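Progress report, February
Gripper maintenance, Provport workshop
Prepared by Birthe Frandsen for the Oken equipment fund

The hand-held gripper stayed in service through the month and logged 418 grasp cycles between checks. We moved the inspection interval from 1000 cycles to 211 after the January report, and the new interval is now in the Nulto log.

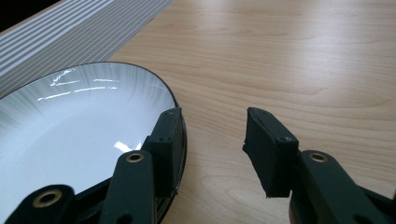 Pad wear is the main item. The replacement pads from Virág are on order, and until they arrive we run the old set. The lining on the right-hand pad has gone ragged along its lower edge, and we log its state at every check. The pad screws are tightened by hand – no power driver – and the brass eyelets at the pivots are wiped down in the same session.

Setup before each run takes 30 minutes. The operator opens the jaws fully, checks that both pads stand parallel, and works each linkage through its travel. Any stiffness is noted by finger, left or right.

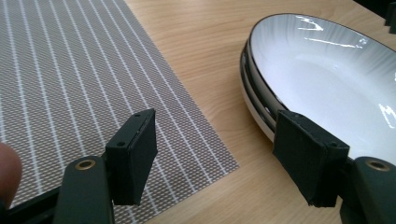

The same checks will continue in the coming period. When the new pads are fitted, we will restart the cycle count and repeat the alignment check after the first run. The budget line for spares is unchanged – one more set of pads and a bag of screws.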